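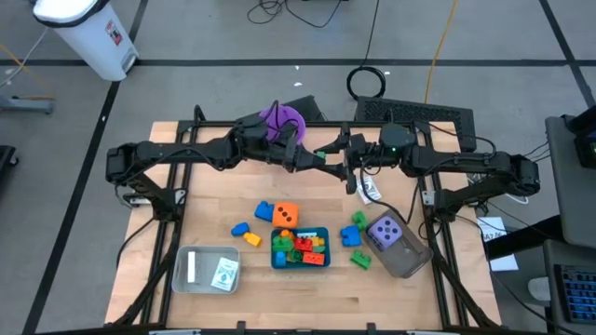
**Corinne Baptiste**, keeper of the block lists, Clidgate Toy Library

# flondix-blocks

A plain inventory of the toy building blocks on the shelves at Clidgate, with the bins they live in. More than 800 rows, one per block, typed up in March over many cups of tea.

## What's where

- **Dark teal bin, the smaller one:** blocks. Orange, green, blue, red, yellow-orange, and a reddish one with studs that has caused more argument over the color column than all the rest put together.
- **Translucent gray bin:** everything that isn't a block. A white packet with blue-green printing lives in there, along with a narrow white bar. Both are filed under `misc`, a category I had hoped to abolish by now.
- **Purple bowl:** toward the back of the table. No rows of its own, and it has not complained.

## Files

`blocks.csv` is the one you want. `bins.csv` maps bin labels to shelves. `old_blocks.csv` came from the Andberg branch and uses its own spelling of "turquoise."

## Columns

| name | notes |
|---|---|
| `block_id` | never reused, even after a block goes down a heating vent |
| `color` | one word, lowercase, see below |
| `bin` | where it belongs, which may differ from where it is |
| `studs` | yes, no, or blank if I was tired |

## On color

The first version had 35 color names. Orange alone had 4. The current list is much shorter, and "orange-red" now goes in as `red` – please don't open another issue about this. Yellow-orange goes in as `yellow`. Dark green and ordinary green are both `green`, and the families borrowing them have coped.

## Known problems

- White pieces are undercounted. They hide against the sides of bins and then turn up after the file has been saved.
- 3 rows have no bin. I know which ones.
- Blocks from the Nikolaidis donation were entered twice, then deleted twice. They are being entered again.

## Changes

Edit the CSV, keep the header row, and sort by `block_id` before sending it back. If a block is on the table and in no bin, put it in a bin first. The spreadsheet can wait.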